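4.2 Open-day sessions

The second part of the study took place during the September open day at the Drurnby site. Visitors came in small groups and stood at a rope line while the arm worked on the sorting task described in Section 3. Each group stayed for 8 minutes, including a short introduction by one of the authors. We logged 473 attempts over the day. Attempts in which a visitor touched the table were left out of the analysis.

The task was the same as in the Carkcombe sessions: a packaged snack had to be placed in a compartment of a divided tray. The tray was not fixed to the table, and its position was reset by hand between groups. We kept the controller settings from Carkcombe and did not tune them for the new room. Lighting was the main difference between the two sites. At Drurnby the light was strong on one side and could not be dimmed - the hall was shared with other exhibits. Figure 6 gives two views of the setup.
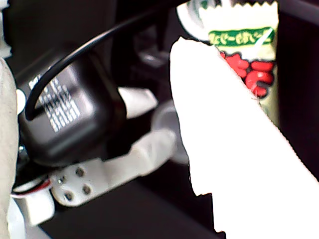
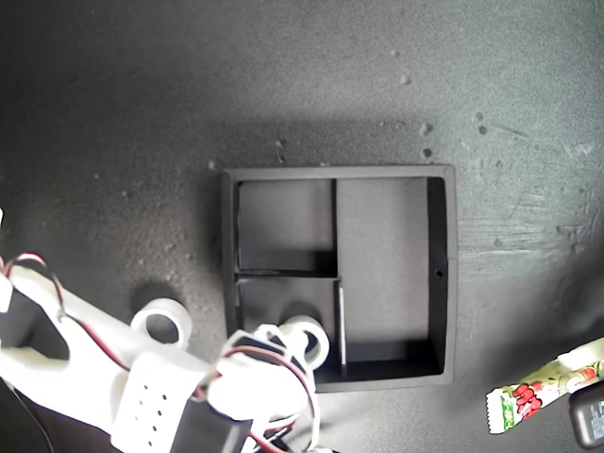 Figure 6. Drurnby open-day setup. First view: servo housing and perforated bracket, with a snack package behind. Second view: the arm at the three-compartment tray, from directly above.

Overexposed areas caused more trouble than we had planned for. The package detector, trained on the Bermúdez set, often lost the outline of an item when a bright white surface was close to it. Dark areas were less of a problem, and the rim of the tray was found reliably in all sessions. Rocío Figueroa labeled the failed attempts by hand on the Thursday after the event, using the categories from the Burkow protocol. Over 45 percent of the failures were assigned to detection, with the rest split between grasping and release.

Visitors were also asked to guess, before each attempt, whether the arm would succeed. We collected 934 guesses. Guesses became more cautious after a group had seen a failure, even when the next item was an easy one. These responses are discussed in Section 5.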